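September 6, 2021

Second round on the Murham oil, brown tint. Pentti mixed it, I put it on. First coat went on heavy near the ends and took all night to stop being tacky. Rubbed back with a gray pad, then a thinner second coat, 50 ml for the whole top. Left it 11 hours with the window open a crack.

Lempi thinks the tint is too purple next to the Hirvonen shelves. I can live with it. The Gindex wax would warm it up a little but it also shows every ring from a cup, so no.

Matte is what the customer asked for, so no buffing past 2 minutes a side.
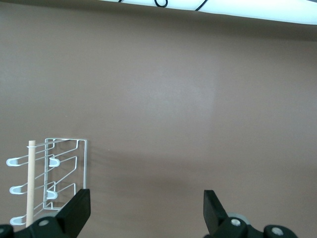 Prasetyo wants the leftover oil for the stool seats. Told him to strain it first. Order another can before November, the price goes up then. Check the lid on the old one.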